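2章 ご購入の前に:設置計画とご予算の立て方

このたびは家庭用移動アームロボット Bestano をご検討くださり、ありがとうございます。お急ぎのこととは思いますが、ご注文の前に少しだけお時間をいただき、お住まいのどのお部屋で働かせたいかを、ゆっくり考えてみてくださいね。

1. 働かせたいお部屋を書き出します。台所や食卓まわりのように物の多い場所と、お手洗いのように物の少ない場所とは、分けて書いておくと後の見積もりがぐっと楽になります。
2. 付属ソフト Zastodden でお部屋の模型を作り、家具の間や奥の壁までの通り道を画面で確かめます。
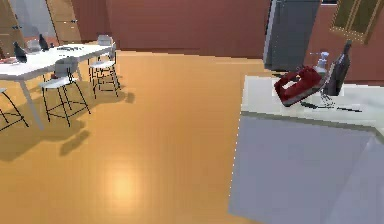

台所と食卓のある部屋 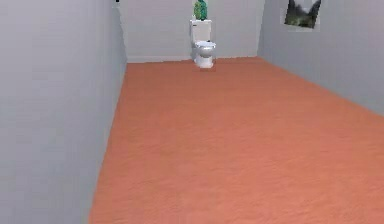

3. 通り道のいちばん狭いところを実際に測ります。本体の幅は793 mmですので、左右にゆとりを見ておいてください。
4. お部屋が9室までなら基本プラン、それを超える場合は拡張プランをお選びください。
5. 予算表に、本体のほか充電台2台分と、年間の保守費を書き入れます。消耗品には約1000クローナを見込んでおくと、まず慌てずにすみます。

注意:カウンターの上の刃物や瓶、アイロンなどは、作業の対象にするかどうかを必ず一つずつ登録してください。未登録のまま試運転を始めないでください。

補足:1月はご注文が混み合い、お届けが遅れがちです。お見積もりだけでしたら、販売窓口の Savolainen でいつでも喜んで承ります。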